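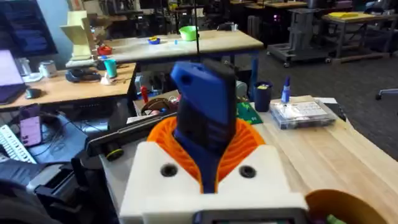

공작실 기초 3주차 강의 노트: 작업대와 작은 물건들
담당: 로마나 옐리네크 / 실습 보조: 조르주 세만

지난주 과제 잘 읽었습니다. 서랍 속 나사를 전부 꺼내 적어 온 분이 있었는데 무려 87가지였어요! 이번 주 주제가 바로 그겁니다. 작은 물건을 어디에, 무엇에 담아 둘 것인가. 저는 이 주제를 정말 좋아해서 매 학기 시간이 모자랍니다.

1. 용기 고르기
투명 플라스틱 상자는 작업대에서 가장 고마운 물건입니다. 뚜껑을 열기 전에 안이 보이니까요. 모양이 비슷한 흰색 부품은 쏟아 넣지 말고 줄을 맞춰 넣어 보세요. 한 줄이 비면 금방 눈에 띕니다.
컵과 그릇도 훌륭한 용기입니다. 입구가 넓은 그릇은 손이 자주 가는 것, 깊은 컵은 세워 둘 것. 색이 다른 그릇을 섞어 쓰면 “초록 그릇에 있어요” 한마디로 끝나니 여럿이 쓰는 방에서는 이만한 이름표가 없습니다. 단, 마시는 컵과 부품 컵은 꼭 구분합니다. 머그는 음료용, 나머지는 부품용으로 정해 두세요.

2. 책상 나누기
책상이 여러 개라면 하는 일에 따라 나눕니다.
컴퓨터 책상: 노트북, 모니터, 키보드, 마우스. 도면과 메모를 보는 자리입니다. 톱밥이나 납땜 찌꺼기가 넘어오지 않게 합니다.
작업대: 손으로 만지고 조립하는 자리. 회로 기판은 여기 두되 금속 공구와 겹쳐 놓지 않습니다.
중간 테이블: 아직 갈 곳이 정해지지 않은 물건을 그릇째 올려 두는 자리. 수업이 끝나면 비웁니다.
네르민 테킨 선생님의 작업실에서는 중간 테이블을 “정거장”이라고 부르는데, 이름이 너무 마음에 들어서 우리도 올해부터 그렇게 부릅니다.

3. 세울 것과 눕힐 것
손잡이가 둥근 공구는 굴러갑니다. 세워 둘 수 있으면 세우고, 눕힌다면 날이나 끝이 벽 쪽을 향하게 둡니다. 필라멘트 스풀은 끝을 구멍에 끼워 고정한 다음 내려놓으세요. 한 번 풀려 엉킨 필라멘트를 되감아 본 사람은 압니다. 작은 병은 마개를 닫고 상자 뒤쪽에. 팔꿈치에 걸리지 않는 자리가 좋습니다.

4. 케이블
바닥과 책상 아래 케이블은 길이가 남으면 느슨하게 묶습니다. 꽉 조이면 피복이 상해요. 의자 바퀴가 지나는 길은 비워 둡니다.

실습 (두 명씩)
가. 폭 520mm짜리 구역을 테이프로 표시합니다.
나. 그 안의 물건을 모두 꺼내 쓰임새별로 모읍니다.
다. 용기를 고르고 다시 넣습니다. 상자 하나의 무게는 400g을 넘지 않게 합니다. 저울은 입구 선반에 있습니다.
라. 짝을 바꿔서 상대방이 부른 물건을 찾아봅니다. 오래 걸린 물건이 있으면 자리를 다시 의논하세요.

참고로 공작실 재고 목록에는 부품이 거의 4,000개 올라 있습니다. 겁먹지 마세요, 우리가 오늘 만지는 건 그중 한 줌입니다. 목록 파일은 공용 폴더 “헬리다우”에 있고, 자리를 옮긴 물건은 위치 칸만 고치면 됩니다.

다음 시간 준비물
집에서 안 쓰는 컵이나 그릇 하나 (유리 제외)
지워지는 펜
자기 책상을 위에서 본 간단한 그림. 못 그려도 괜찮습니다! 물건 이름만 알아볼 수 있으면 됩니다.

질문은 3월 말까지 조르주에게 모아 주세요. 이름표 프린터 용지는 떨어져서 새로 주문해 두었습니다.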